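Open Day at the Vavar Cable Works
Jan 25, 2020

I had wanted to see the Vavar works since I started buying cord for our shop, so when the open day was announced I put my name down the same afternoon. The tour was limited to 27 people per group and ours was full. We signed in at the gatehouse, got a visitor sticker and a pair of foam earplugs, and were told to leave bags in the cloakroom.

Our guide was Austra Kütt, who has worked in the winding department for most of her career and now trains new operators. She talks fast and does not use a microphone, so it paid to stand near the front.

The drawing hall

Copper rod comes in by truck and is pulled through a row of dies until it is thin enough for flexible cord. I knew this from books, but the noise is hard to imagine until you stand next to it. Each machine takes the wire down through a series of sizes in one pass. The wire is then annealed so that it bends without cracking. Austra handed around two short pieces, one from before that step and one from after. The first springs back when you bend it and the second stays where you put it.

The dies wear out faster than I expected. They are checked at the start of every shift and sent out for polishing to a company called Nogueira, then come back and are used at the next size up.

Stranding and covering

The next hall was quieter. Fine wires are twisted together into a strand, and the strand goes through an extruder that puts the plastic cover on. After that comes a long water trough for cooling. Color changes are planned from light to dark, white first and black last, so less material is wasted cleaning out the machine. Orders for odd colors wait until there is room in the sequence. That explained a delay on a brown cord I ordered last June, and I said so. Austra said brown was always late.

Every length is tested for faults in the cover as it leaves the line. If the tester finds one, the spot is marked and cut out later, and the shorter pieces are sold as remnants.

Winding and packing

Cord leaves the works on large drums for trade customers or on small spools for shops. The standard shop spool holds 100 feet. Winding it neatly is harder than it looks – too tight and the cord keeps a curl, too loose and the turns slip over each other in shipping. Several of us asked about storing cord at home. The advice was to keep it on a round former, out of the sun, and to unroll it from the outside instead of pulling loops off over the side. 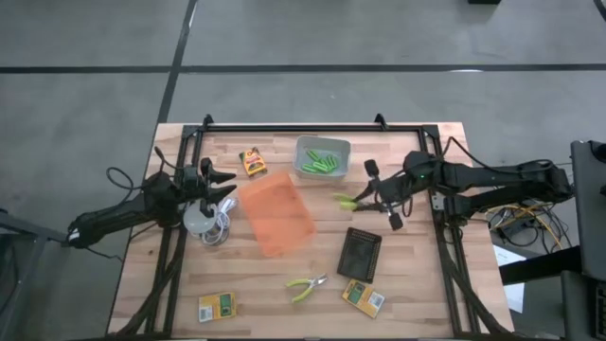
The sample room

The tour ended upstairs, where one piece of every product is kept for reference. There are 1,456 samples in flat drawers, each with a paper tag. The oldest are cloth-covered lamp cords sold under the Sosex name, which Vavar bought and later dropped. I would happily have spent another hour here, but the next group was already on the stairs.

Practical notes

Entry was free. Parking is on the street behind the Clandis warehouse and fills up early. The floors are hard and there is nowhere to sit until the canteen, where coffee and a bun were included. The remnant shop by the gate takes cash only. I came home with two lengths of gray three-core and a catalog.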